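The Table at Isah Road

My sister wanted to do it with lists. I wanted to do it on the table, where we could both see things, and as I was the one with the key to the unit on Isah Road, we did it on the table.

Our father had kept a repair shop in Skornon for 32 years. He mended clocks, lamps, radios, the catches on handbags, and anything else that was small enough to be carried in by one person. When the lease ended he moved what was left to his lock-up, and when he died the lock-up came to us, with 896 pounds in a biscuit tin and a letter from the landlord giving us until the end of January.

I hired a van and brought it all over to the unit in three trips. It was mostly small drawers. He had used the kind that tobacconists had, with brass label holders, and on each label he had written what was inside in pencil and then, when that changed, rubbed it out and written something else, so that by the end most of them were grey and you had to open the drawer anyway.

I bought a roll of brown paper from Plonov, the packaging place by the ring road. They only sold it in trade lengths. I covered the table from one side to the other and used dark blue tape to mark it off into squares. It took me most of an evening. I had meant to measure them but I did the first two lines by eye, and after that the others had to agree with those, and the whole thing came out a little wider at my end.

My sister arrived the next morning with a flask and stood with her coat on.

"What are the squares for?" she said.

"One thing in each. Then we take turns."

"That's a board game."

"It's so we don't miss anything."

She put the flask on the windowsill and took her coat off, and I took that as agreement.

We had not been in a room together for longer than a funeral since she moved to Mavus. There had been no argument, or none that I could have dated. She had stopped ringing on Sundays, and I had noticed after a month or two and had not rung her either. Once that had gone on for a year it would have been an odd thing to mention.

We started with the tools. She put a screwdriver in the first square, and I put a pair of pliers in the second, and we went along like that until the row was full. Then she chose, then I did, and whatever neither of us wanted went into the white bin. When the table was clear we filled it again.

It was slow. She was better at it than me. She would pick up a thing, look at it and decide. I kept turning them over. There was a small hammer with a handle he had carved himself after the old one split, and he had cut it to fit his own hand, so that it was no good in mine. I put it in a square and did not say anything about it. She chose it at once and wrapped it in a tea towel.

"You don't mend anything," I said.

"I might."

"You pay a man to change your light bulbs."

"That was one time and they were on a landing."

At dinner time we ate sandwiches sitting on the step outside. She asked about my back and I asked about her job. A lorry came and could not turn round and had to reverse the whole way out, and we both watched it with more interest than it needed.

In the afternoon we did the drawers. He had kept clock hands, in pairs, tied with cotton. He had kept glass for watches and the little springs from the insides of pens. One drawer had nothing in it but keys, 142 of them according to the slip of paper on top, and my sister sat on an upturned bucket and counted them to see if he was right. I said he would have been. She said that was what she was checking. She got 142, and put them back, and then counted the first few again as if she might have started wrong.

"Whose are they?" she said.

"Customers', I suppose. People who never came back for a box or a case."

"He'd have rung them."

"He'd have rung them twice and then kept the key in case."

She held one up by its string. It had a paper tag, and the tag said green suitcase, handle, and a price in old money. She put the drawer in a square and neither of us chose it. It stayed there through the next round, and the one after, and we put other things down on either side of it.

The letters were at the bottom of the last drawer, under a folded duster. There were 5 of them, all from my sister, from the year after she moved. I had not known she wrote to him. She plainly had not known he kept them at work. She took them out and looked at the top one without opening it.

"He never answered these," she said.

"He didn't write letters. He didn't write to anybody."

"He wrote on every drawer in the shop."

I had nothing to say to that. She put the letters down on the paper, one to a square, the way we had been doing with everything else. I thought at first she was making a point, and then I saw that she had only wanted to put them somewhere and the squares were there.

On the back of each envelope, in pencil, he had written what was in it. He had done it in the same small capitals he used on the labels. The first said NEW FLAT, BOILER NO GOOD. The second said BOILER MENDED. The third said WORK, A COLD, ASKS ABOUT CAT. The fourth said CAT. The last had been rubbed out and written over more than once, and it was so grey that I had to tilt it to the window. I could make out the word ring and a time, half past six, and under that, pressed quite hard, the word engaged.

"I was always on the phone at half past six," my sister said. "I was on the phone to you."

It was true. That had been our time, before it stopped.

She put the letters in her bag. I did not ask for a turn. We did not do any more that day, though there was light enough. I swept the floor round the legs of the table, and she rinsed the flask and stood it upside down on the sill to drain, and forgot it.

She rang in the evening, at half past six, to say she had left the flask. I said I knew, I was looking at it. She said there was no hurry for it. Then we talked until it was dark in the kitchen and I had to get up and find the switch with the phone still against my ear.
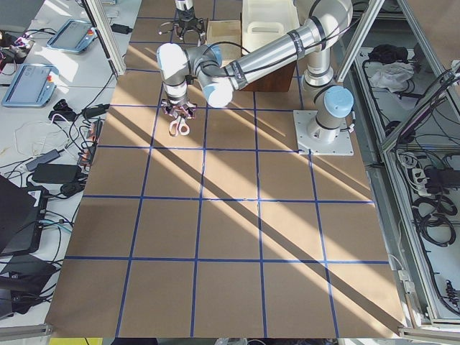
I kept the unit on after January, and I never took the paper up. My sister comes over from Mavus when she can, and we are still getting through the odds and ends, which are harder to be firm about. She likes the mornings best, when the sun comes across in slanting bands and one square is pale yellow and the next one brown, and she says you can't judge the colour of anything and should wait until dinner time. The wooden crate is at the far end, with the white bin beside it and the dark brown box close by, and she has views on which of them a thing should go in. We tried once more to divide the keys. She wanted to cut the strings and take half, and I looked at the scissors, with their white looped handles and the small shadow they made on the paper, and said it would be a shame to get the tags mixed up. She thought about it and agreed. The drawer went home with her that time, all 142, and I am to have it back in the spring.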